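The woman who runs the Perkville surname desk has one rule for beginners, and she repeats it before I have my coat off. "Don't start with the king," she says. "Everybody wants to start with the king. Start with your mother's kitchen drawer."

She has been tracing other people's families for 20 years, mostly for the price of parking. Her own line, the Vainios, took her most of that time and produced one sea captain, one bigamist and a great many people who farmed rocks. She is fondest of the bigamist. "He left paperwork," she says. "Two of everything."

What she wants to talk about is spelling. Her file on the Vainio family holds 203 records, and in 125 of them the name is written some other way. Wainio, Vaino, Wayne. One census taker seems to have heard "Vinyl" and moved on to the next house.

"People tell me their name was changed by some clerk at the dock," she says. "Mine got changed by a schoolteacher, a mine boss and a great-uncle who thought Wayne looked better on a truck."

The searching used to be done with index cards in shoeboxes. Now she uses a program called Cindex, which groups names by how they sound, and she has mixed feelings about it. 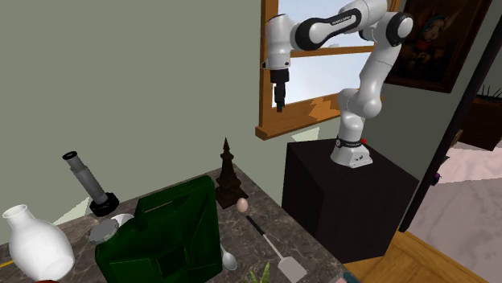
A wooden-framed window with clouds beyond the glass.

"It's very confident," she says of Cindex. "I asked it for Vainio and it gave me a family of Bennetts. I spent an entire April on those Bennetts. Lovely people. Not mine."

She is harder on Zindia, the site where strangers can attach their trees to yours. Within a month of posting her work there she had acquired 3 new grandfathers, one of them born after her father. She wrote polite notes to the people responsible. One wrote back to say that his source was her.

So what does she trust? Church books, up to a point. Probate files, because money makes people careful. Headstones less than you'd think, as they were ordered by the grieving and carved by the letter. Family stories she writes down word for word, with the name of the teller, and then leaves alone for a while.

I mention that my own grandmother always said we were related to a duke. She gets out a pencil.

"Which side?" she asks. "And what's in the kitchen drawer?"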